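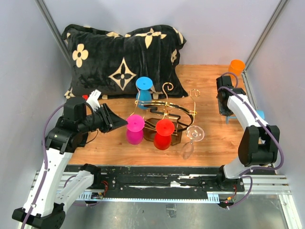

How do you wash a plush throw pillow when the cover doesn't come off?

Spot clean first, with cool water and a drop of dish soap on a white cloth, then air dry it flat and brush the pile up with your hand while it's still damp.

Search this board Advanced Go

gmaeng
Posting the short version up top so people can stop messaging me. Longer version: mine is black with the cream flower-and-star pattern, seam sewn shut all the way around, care tag long gone. Black plush shows every crumb in the house and a few from the neighbors.

tuftedandtired
Spot cleaning is fine for a spot. My pillow has a dog on it 18 hours a day. I put the whole thing in the washer on gentle, cold, and it lived.

gmaeng
Lived how?

tuftedandtired
It's a different shape now. More of a loaf.

nermina_p
Please don't machine wash a sewn-shut pillow unless you know what's inside it. I did upholstery repair for 27 years and I've opened up plenty of loaves. If the filling is shredded foam it clumps in the corners and stays there. Open two inches of seam, look, then decide. Ladder stitch closes it again and you won't find the spot afterward.

rackandruin
Two inches of surgery to clean a pillow. I'd just turn it around.

nermina_p
And when the other side is dirty?

rackandruin
Then it's a floor pillow.

gmaeng
Related, sort of. What takes candle wax out of plush? I keep a gold wire rack near the pillow, the swirly kind with curled hooks on top, and I used to put tea lights in it. Used to.

osix_fan
Ice in a bag, let the wax go hard, snap off what you can. Then brown paper and an iron on low.

nermina_p
Yes to the ice, NO to the iron. Most of this stuff is polyester and the pile will melt flat and shiny. Scrape, then a little rubbing alcohol on a cotton swab. Try it on the back edge first.

osix_fan
I've ironed mine for years.

nermina_p
Is it shiny?

osix_fan
It has a sheen.

tuftedandtired
While we're here, red wine? Goblets and pillows share a lot of real estate at my place.

gmaeng
Blot, cold water, blot again. On black you mostly can't see it anyway, but it goes stiff — ask me about the left corner.

rackandruin
What's wrong with the left corner

gmaeng
Stiff.

July 19, 2023
Thread moved from Living Room to Cleaning & Laundry

Related threads
Deler drying rack, wobbles or is it my floor
Getting rust off a wire plant stand
Thambiah cushion inserts, which size for an 18 inch cover
Stemware that survives a coffee table
September swap: pillows, throws, odd lamps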